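Building for the Laundry Pile: A Conversation with a Member of the Felen Shared Workshop
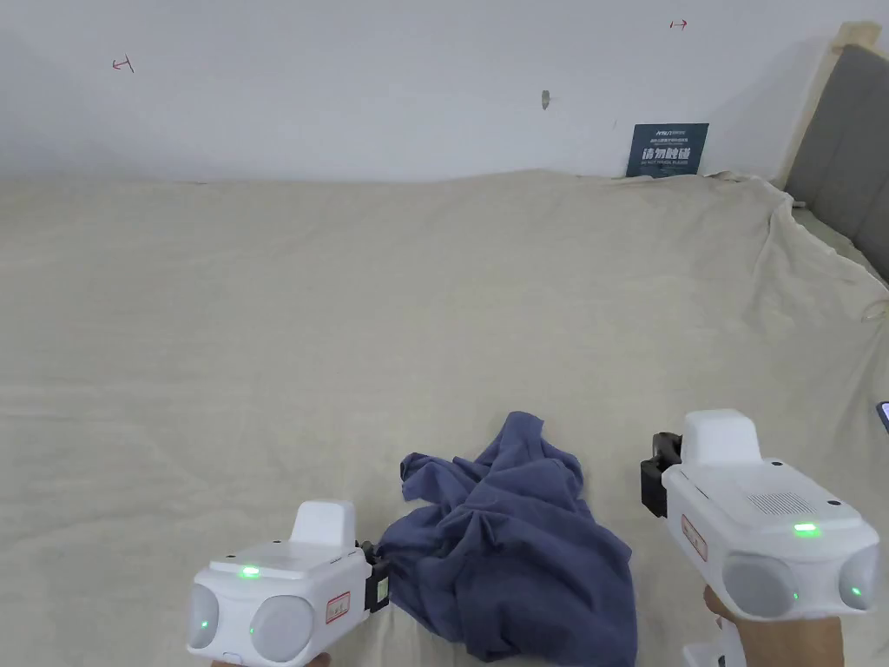 The Felen workshop occupies the rear half of a former joinery and is open to members four evenings a week. Most of its projects concern furniture repair, bicycles and small electronics. For the past year, one member has used a bench there, and a bedroom at home, to work on a pair of hand-held grippers intended to teach a robot arm to fold clothing. The project is called Lusine. The member, a retired instrument fitter, asked that the interview be published without a name and agreed to meet on a Monday at the workshop.

The arm itself remains on the bench. It is a second-hand unit purchased through Zinov, a local dealer in used laboratory equipment, and it currently has no cover over its wrist joint. The grippers are a separate matter. A person holds one in each hand and performs the task in the ordinary way, and the recordings are used afterwards to train the arm.

"People come past the bench and ask when the arm is going to do something," the member said. "I tell them that I am the one doing the folding at present, and that it will be me for a good while yet."

The decision to begin with clothing was a practical one. The member had first attempted to have the arm sort screws into trays, and considered the results acceptable but dull. Cloth presented a harder problem. A screw keeps its shape when it is picked up, while a shirt takes a different shape each time it is dropped on the bed.

"I had a proper fold worked out on paper, with arrows. Sleeves in, bottom to top, turn it over. Then I put the grippers on and found I could not find the hem. With your fingers you feel for it. With a jaw you have to look for it, and half the time it is underneath."

Asked how a session is conducted, the member described a routine that has changed little since the winter. One item is used at a time. It is gathered up, let fall, and then opened out and folded. The target is 20 folds in an evening, after which the hands become tired and the work becomes careless. Recordings are kept in folders by garment, and a paper notebook is kept beside them. At the time of our meeting the notebook listed 184 folds that the member was prepared to keep.

"The goal is 400 before I train anything again. I trained too early the first time. The arm learned to pick up a corner very nicely and then hold it in the air."

Colour has received more attention than the member expected. A dark item on a pale sheet is easy to separate from its background, but its creases are difficult to make out under a ceiling light. Pale items show their creases and lose their edges. The member now alternates between the two and has moved a floor lamp to the side of the room in order to throw longer shadows across the cloth.

The bed was chosen over a table after some trial. A table is the correct height for the arm, but a gripper that comes down too hard on a table jars the wrist of the person holding it. A mattress gives way. The disadvantage is that the sheet gives way as well, and is sometimes picked up along with the garment.

"I have folded a good deal of bed sheet by accident," the member said. "Those go in a folder of their own. I have not decided whether they are of any use."

Other members of the workshop have contributed where their own interests overlapped with the project. One re-cut the rubber for the pads on the bench arm. Another wrote the script, known in the workshop as Org, that renames the recordings and places them in order. The script was originally written for sorting scanned sheet music and still refers to each fold as a page.

We asked about cost. The member declined to give a total but stated that the arm was the largest expense and that replacement pads were the most frequent one. Four sets have been worn through so far. Softer rubber holds cotton well and tears quickly, and harder rubber lasts but allows a smooth fabric to slide out of the jaw.

The workshop's rules require that any powered arm be fitted with a stop button within reach of the operator and that it not be left running unattended. The member regards both as reasonable. A second button has been added at the far end of the bench for the use of anyone passing.

The next stage is a mounting plate that will allow the arm to work over a surface of the same softness as a mattress. A piece of upholstery foam has been set aside for the purpose. Towels will follow shirts, and fitted sheets have been ruled out for the present.

"I cannot fold a fitted sheet myself," the member said, "so I do not see what I would be teaching it."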